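I'm looking for people who hate packing. I mean really hate it — the night-before, sitting-on-the-suitcase, where-did-my-other-shoe-go kind of hate. If you love packing and own a label maker, I'm sure you're lovely, but you can pass this along to a cousin.

## What I'm doing

My name is Morfudd Maddocks and I write about household stuff, mostly for a small newsletter called Penry. Over the past couple of years the thing readers have written to me about most is getting ready for trips. They don't ask me about the big trips so much. They ask about the weekend at the in-laws', or the hospital stay, or the kid who goes back and forth between two houses and always leaves the retainer at the other one.

So I'm putting together a little book, and I want real households in it. My own house can't carry a whole book (I've tried, and my editor, Catinca Crăciun, wrote "we have met this closet before" in the margin of chapter two).

I need people who will pack for a short trip of their own sometime in June, keep notes while they do it, and then talk to me on the phone afterward. You don't have to travel far. One night at your sister's counts. I had a reader from Careck do a trial run with an overnight stay across town, and her notes were some of the best I've gotten, mainly because she wrote down everything she took out of the bag again.

## What you'd do

- Fill out a short form about who lives with you and what kind of trips you take
- Pack the way you normally would, without cleaning up first
- Keep a notebook or your phone nearby and jot down what goes in, what comes out, and what you said out loud when you couldn't find the charger
- Talk to me for 50 minutes once you're home
- Send me a line or two about what you never used

You'll get $400 once we've had the phone call. If your trip gets canceled after you've already packed, you still get paid, and I'd still like to talk (I may want to talk even more).
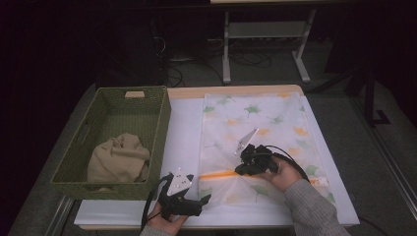

I get asked a lot whether people should buy anything first. Please don't! No cubes, no matching pouches, no rolling-your-socks video the night before. If you use grocery bags, use grocery bags. One man in the trial run packed his shirts in a pillowcase and I've been doing it ever since, although my husband has asked me to stop.

## Who I'd love to hear from

Pretty much anyone over 18 living in the US, but I already have plenty of notes from couples with no kids and a car. I'd be especially glad to get:

- parents packing for more than one child, or for a child who has opinions
- people who travel with medical supplies, or who pack for an older relative
- anyone sharing a bedroom, a closet or a suitcase
- people who work nights and pack at strange hours
- folks who go by bus or train and have to carry everything themselves

You don't need to be a good writer. Spelling doesn't matter, and neither does handwriting so long as I can more or less make it out. I do ask that the notes be yours and written while you're packing. The trial notes people did from memory a week later came out much too tidy, and I couldn't use most of them.

## The boring but important bits

I won't use your name unless you tell me it's fine. You can read your pages before they go to Catinca, and you can ask me to take something out. If you decide partway through that you'd rather not do it, just tell me and I'll toss your notes. Other people in your house need to be okay with turning up in them too, so please check — especially teenagers.

There are 5 spots left. I'll be picking for a mix, so if I don't choose you it has nothing to do with your luggage.

## How to get in touch

Reply to any issue of Penry with "packing" in the subject line and tell me 3 things: where you're going, who you're packing for, and what you forgot last time. A few sentences is plenty. I read everything myself, usually early in the morning with coffee, so give me a few days.

If you'd rather call, say so in your message and leave a number and a good time. After 8 in the evening is fine with me. I'm on Eastern time and I don't go to bed early.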